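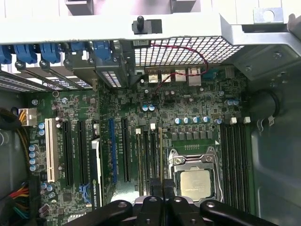
Home | Drop-off | Prices | FAQ | Contact

Hartley Computer Recycling – Frequently Asked Questions

Updated 2/16/23

What do you take?
Desktop towers, laptops, monitors, printers, keyboards, phones and loose cables. We do not take refrigerators, microwaves or smoke alarms.

Is there a charge?
Most items are free. Tube monitors and TVs cost $20 each, paid at the counter by cash or card.

Do I need an appointment?
Not for a carload. If you have more than 500 pounds, call first so we can have a pallet ready at the Drondholm gate.

What happens to my files?
Hard drives are pulled and shredded on site. If you want a certificate, ask when you drop off – we can't match a drive to its owner later. You are also welcome to remove the drive yourself and keep it.

Can I get a part back after drop-off?
No. Once an item is signed in, it stays here.

Do you fix computers?
We don't do repairs for customers. Working machines are tested, wiped and sold through our Imside store. Prices are marked on each one, and every sale includes a 30-day exchange.

Should I take the battery out of my laptop?
Leave it in unless it is swollen. Swollen batteries go to the side door on Plikivard Road. Please don't put them in the bins.

Can a school or office get a pickup?
Yes, within the county. Email a list of items to Byung-chul Joo and he will send a date. Pickups are not scheduled in the last two weeks of December.

How much do you handle?
Last year we took in 1,683 desktop towers. We have room for 2,000 this year.

Do you give tax receipts?
Yes, for working equipment only. You fill in the value yourself.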